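Painting a high ceiling white

4/23/20

Filed under: house and workshop

I have had paint in my hair for most of the spring, so this post is about ceilings.

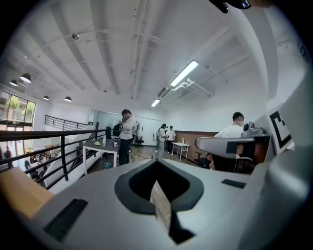
A reader wrote in after my January post to say that white was the lazy choice, that a high ceiling ought to go dark so the pipes and ducts disappear, and that I would be sorry the first time I looked up and saw a cobweb. I have thought about that comment a good deal while standing on a scaffold tower.

The reader has a point about the cobwebs. They show. So does every drip mark from the old roof leak if you don't seal it first, and I will come to that. But I still think white is right for a big room with beams, and I would do it again.

The main thing is the light. My unit at Ranoro faces north and the windows start above head height. Before I painted, the beams were the brown of strong tea and the boards between them were darker. On a winter afternoon I had the lamps on by two. With the first coat on one half of the ceiling you could stand underneath the join and see the difference on your own hands. The painted half threw the daylight down and the other half kept it.

Dark ceilings work in bars and restaurants, where people come in the evening and nobody has to read a tape measure. I cut and stitch canvas for a living. I need to see a pencil line.

Cleaning comes first and takes longer than the painting. I brushed the beams down dry, starting from the highest point, then went over them with a vacuum on a long tube. After that I washed everything with sugar soap and a sponge on a pole, and rinsed it with clean water. The rinse is dull work and I skipped it on one beam. The paint came off that beam in little curls a fortnight later and I had to scrape it and start over.

Then the stains. Old timber bleeds. Knots, tannin, soot, water marks, all of it will come through ordinary white emulsion as a yellow or brown patch, and a second coat only gives you a slightly paler patch. I used a shellac-based stain blocker on the knots and the leak marks. It stinks, it dries fast, and it needs its own brush, which you should expect to throw away. Open whatever windows you can and wear a proper mask. I had a headache the one evening I didn't.

For the main coats I used Esteck matt white. I bought it from the trade counter at Magaña, where they were patient with me. Matt hides more than silk does. On a rough old beam any sheen picks out each dent and saw mark, and the eye goes straight to them. I did 2 coats on the boards and the same on the beams, with an extra touch here and there where the blocker had left a shiny spot.

A roller is fine on the boards if the pile is long enough. The beams want a brush. I tried a small roller on the sides and it left the cracks brown, so I went back over all of it by hand. Spraying would have been quicker. I got a price of £400 for the hire of a sprayer and the sheeting to go with it, and decided my arms were cheaper. I'm not sure now that they were. My right shoulder still clicks.

Next, ducts and pipes. This was the part I argued with myself over. If the ceiling is white and the ductwork is bare metal, the duct becomes the thing you look at. Some people want that. I didn't, so mine got painted as well. Galvanised metal won't hold emulsion for long. It needs degreasing, a light rub with a fine pad, and a primer meant for the job. Let the primer dry for the full time on the tin. Keep paint off the joints you might need to open, off the vents and off any labels. If you rent, ask before you touch any of it. My landlord took 4 weeks to say yes.

Sprinkler heads and smoke detectors should never be painted. I covered mine with small bags for each session and took the bags off when I packed up for the day.

On the matter of the scaffold tower. I started with a ladder and gave it up on the first morning. You can reach one arm's length to each side and then you have to climb down, move it and climb up again. Looking up from a ladder with a loaded brush is also a good way to fall off one. The tower came from a hire shop on the Oment road and I kept it for longer than I had planned. Lock the wheels every time. Put the kettle somewhere you can't see it or you will be up and down all day.

Things I would do differently:

Buy all the paint at once. I ran short and the new tins were a touch bluer. On a wall you might get away with it. On a long run of boards I could see where one batch ended, and I gave the whole of that bay another coat.

Move everything out. I covered the benches and the cloth rolls with dust sheets and still found white specks on a navy canvas I had been saving.

Do the lights before the paint. I swapped the fittings afterwards and left grubby fingerprints round every one of them.

It hasn't made the room any warmer, which somebody at the next unit swore it would. Heat goes up there and stays there whatever colour it is. I have been looking at a slow fan to push it back down and will write about that if I get one. It does sound different, though. There is more of a ring to it when I drop the shears, and I think that is down to the old dust being gone from the tops of the beams. A bit of cloth hung on the end wall has helped.

As for cobwebs, I have a feather duster taped to a bamboo cane. I went round with it this morning before I started work and it took as long as a cup of tea takes to cool. The corner over the door needs doing again already.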